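Filing, the Hard Way

December 22, 2020

When I signed up for the robotics project course I pictured myself building something that walked. What I got was office work.

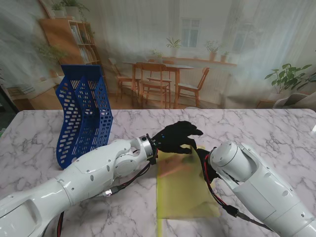 Our team is called Panasiuk, after a street one of us used to live on, and our task for the year is paperwork. Put plastic sleeves in a file organizer. Take plastic sleeves out of a file organizer. My mother did this for a living for most of the nineties and she would like it known that she was faster.

There are 4 of us. Ismail Abdelaziz does the grasping code, I do whatever Ismail doesn't want to do, and the other two handle the arm controllers and have asked to be left off my blog, which I respect.

I should explain about thin plastic. A block is a wonderful thing. You pick up a block and it's still a block. A yellow document sleeve has opinions. Pinch it at the top and the bottom stays where it is, out of spite. Pull too quickly and it clings to the table. Pull slowly and it folds itself into a shape our software has never seen and refuses to believe in. We have a log file where the system guesses what it's holding, and in the first week it was mostly sure it was holding nothing. To be fair, that week it mostly was.

So we went to two hands. One hand takes the top edge and lifts a little, the other presses down on the sheet and keeps it from wandering off. It's how you or I would do it, and it took us until well into the semester to notice that, because we'd been reading papers instead of watching each other open the mail.

The trouble with two hands is that they like to be in the same place. Our planner (we named it Tunley, don't ask) is supposed to keep them apart, and it does this by being terrified. For a while any move that brought the fingers near each other ended with both arms stopping dead and a polite message about clearance. Ismail loosened the limits one evening. I stood next to the emergency stop for two hours with my thumb out like a hitchhiker and went home with a sore neck.

Then there's the organizer, with its three slanted compartments. I had assumed that getting a sheet off the table was the hard part and that dropping it into a slot would be a nice rest for everybody. The sheet flops forward about an inch before it gets there. Every time! We've tried coming in from above, coming in at an angle, and, on one low afternoon, blowing on it.

The demo is in February. We're up against team Soten, who are sorting socks and won't stop smiling, and team Wustex, who I haven't seen since the kickoff meeting and am therefore most afraid of. The rules give each team 14 minutes. Our current best for a single sheet, start to finish, is long enough that I've made tea during it.

The lab is closed over break, so I've taken home a stack of sleeves to practice on by hand and write down what my fingers are doing. My roommate has seen the notebook. The last entry says "thumb slid left, don't know why," and I still have most of the stack to go.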